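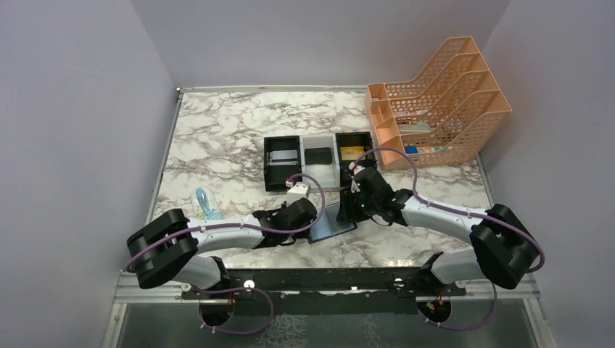
22 June 2021
Drosonau bench, two-arm cell. Written up by Raymonde Campbell.

Left arm dropped out again, and I think we've finally got it! Three weeks of muttering at the thing and the answer was in the cable all along. Putting it all down while it's fresh, because Lieven will want the details and Lucie has the next slot on the cell.

What happened. We were on the smoky plate task, both grippers coming in to take the plate from either end, lift, turn it flat and set it back in front of the caddy. Run went fine up to the reach. Then the left wrist stopped answering, the controller held the last position for 400 ms as it should, and the right arm carried on with its half of the lift. So the plate came up at one end and swung. Trevor B. hit the stop. Plate slid back down on to the table, small scuff on one corner, no cracks that I can find. Nobody had hands inside, good.

First guess was the motor supply, same as last time. Wrong! Checked at the base with the meter, held steady the whole way through a slow replay. Swapped the power lead anyway and got the same fault on the next go.

Second guess was the Moya driver on the left wrist getting too warm. Also wrong. Left it to cool over lunch, started cold, dropped out on the second reach.

Then Trevor Chan asked a very good question, namely where does the arm have to be for it to happen. We'd been looking at when. So we jogged the left arm by hand control through the reach, a little at a time, with the bus log open on the other screen. Clean, clean, clean, then a burst of errors as soon as the elbow opened past 100 degrees with the wrist tipped down. Back off a touch and they stop. Go forward and they're back. Did it over and over and it never once missed. Lovely to have a fault you can switch on and off after a fortnight of ghosts.

The purple cable has a loop over each wrist to give it some slack, and on the left we had the ties on the upper link done up too tight and too close to the wrist. The loop looks generous, and it is, but none of that slack can get past the tie when the elbow opens. All the pull lands on the plug. Wiggled the plug with the arm parked and got the same burst in the log. The right side has its ties further back and has never given us any trouble.

Fix for now:
Cut the last tie before the left wrist and refitted it further back, loose enough for the cable to slide.
New plug on the left wrist end (the old one is in a bag with my initials on, please don't bin it, I want to open it up).
Marked the cable with a paint pen at each tie so we can see if it creeps.

Ran the reach 330 times with no plate, grippers open, half speed. Not a single error in the log. Then 4 full runs with the plate and all good. Really pleased with how smooth the handover looks now, there was a little shiver in it before that I'd put down to tuning.

The bit I'm less happy about is the right arm carrying on. One arm going quiet ought to stop both, and it didn't. Trevor B. found that the hold message only goes to the arm that has the fault. The Vunex build we copied the config from had a single arm, so it never mattered there. He's changed it so either arm faulting stops the pair, and we tested it by pulling the left wrist plug during a slow move with no plate. Both stopped. Tried it on the right as well, same. Still to test at full speed, and until that's done somebody stays on the stop button for every run, no wandering off for tea.

To do
Full speed stop test, both sides (Trevor B. and me)
Ask Gavach for a plug with a proper latch
Move the right ties to match the left marks? Lieven to decide
Lucie: please keep elbow opening under the old limit until the stop test is signed off
Polish the plate corner, or turn it round and use the other end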